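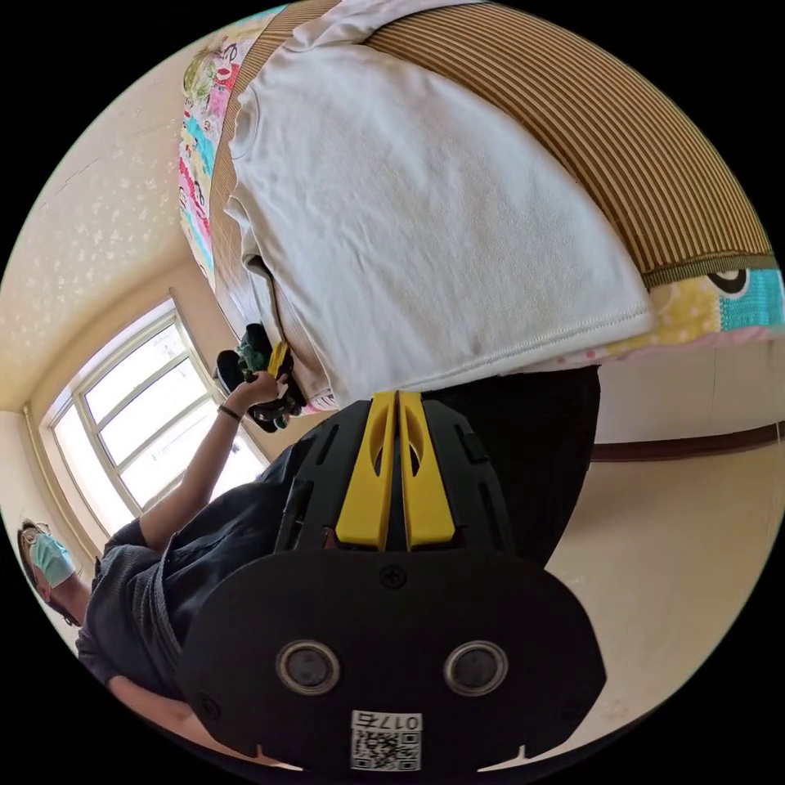

Should a robot demo happen in somebody's bedroom?
More of them should. Bedrooms are where the work is, and a bed is a harder test than a clean bench in a hall.

I went to the Jendov open day on Saturday expecting a stage. Lights, a man with a headset mic. What I got was a bedroom, a bed with a striped mat on it, white cloth, and people in face masks working black grippers with yellow fingers by hand. No robot walking around. The hand-held grippers record what a person does, and the arm is supposed to learn from it later. Farzana Bajwa, who ran the visit, said this in her first minute and then let us watch. Good. I've sat through 5 of these things this year and most of them talk till lunch.

My opinion, quickly, as I have a bus to catch. This is the part of automation the public ought to see. The dull part. Pick up cloth, move cloth, put cloth down, again. Jendov wants 845 recordings of bedding and laundry jobs before the summer is out, they had 300 when I asked. Somebody's wrists are doing that. 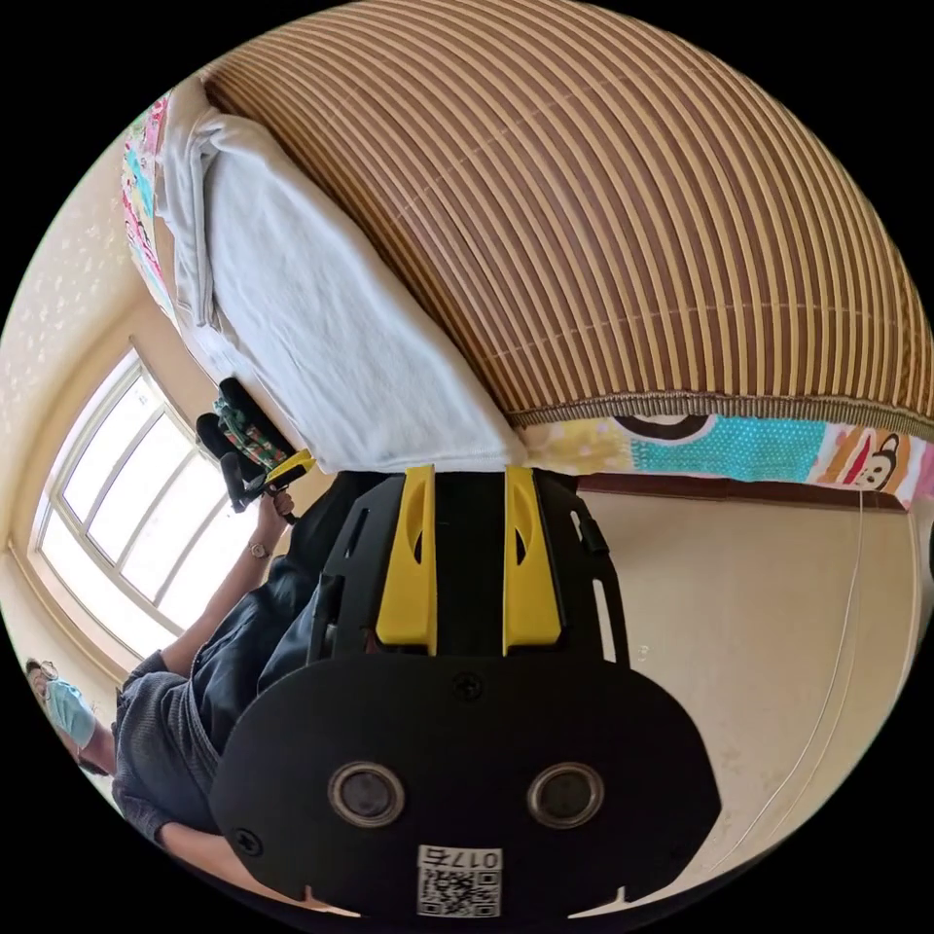 And it's the wrists I keep coming back to. Mi-kyung Kong let me try a spare one in the hallway. Heavier than you think. Five minutes with a pillowcase and I wanted to put it down, and I'm someone who hauls shopping up three flights. You lose your fingertips completely. Everything you know about cloth – where the edge is, if you've got one layer or two – gone. You're looking instead of feeling. I dropped the thing twice and folded it once, badly.

So when a company tells you its machine "learned to fold", ask who folded first. Ask what they were paid. Jomar Padilla, one of the people recording, told me the hourly rate without blinking and it was decent, better then the shop job he had before. Fine. But I had to ask. It wasn't on the handout, and it should be, in the same size type as the logo.

I've no patience for the other camp either, the ones who think any of this is sinister. A neighbor of mine can't change her own sheets since her shoulder went. She pays for help when she can get it, and mostly she can't get it. If a machine can someday pull a towel off a bed and not strangle the lamp, she'll take it. So would I.

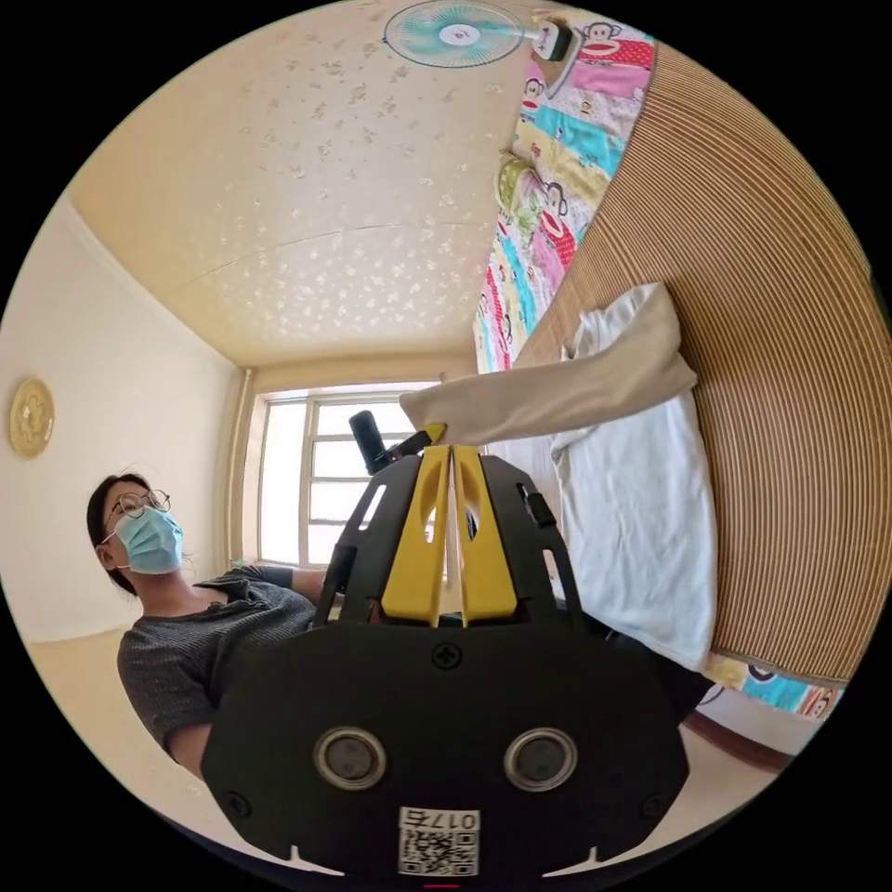
Was anything at the open day ready to buy?
Nothing was for sale, and Bajwa gave no date when people pressed her. The day was for showing how the recordings get made.

That went down badly with a couple of visitors. One left muttering. Compare it with the Flokivetti event back in June, where we got a glossy film, cold drinks, and an arm behind a rope folding the same square of felt all afternoon. Everyone clapped! I clapped. I learned nothing and went home pleased, and it took me a week to get annoyed about it.
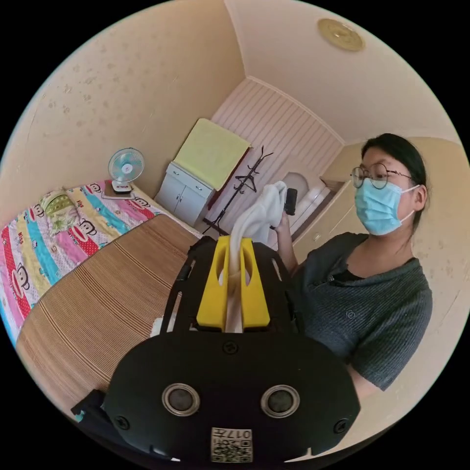
White cloth in the yellow fingers at the Jendov open day.

Complaints, since I promised Arsalan Rajput I'd make some. The room's too small for visitors, we took turns and missed bits. Questions only at the end, and by then half of us had forgoten ours. And nothing at all on what happens to the recordings afterward, who keeps them, who can ask for one to be wiped. If you film in homes you need an answer to that, on paper. Bajwa said one is being written. I'll be asking again.

Still, go if they run another. Wear flat shoes, get there before ten, and ask to hold the gripper.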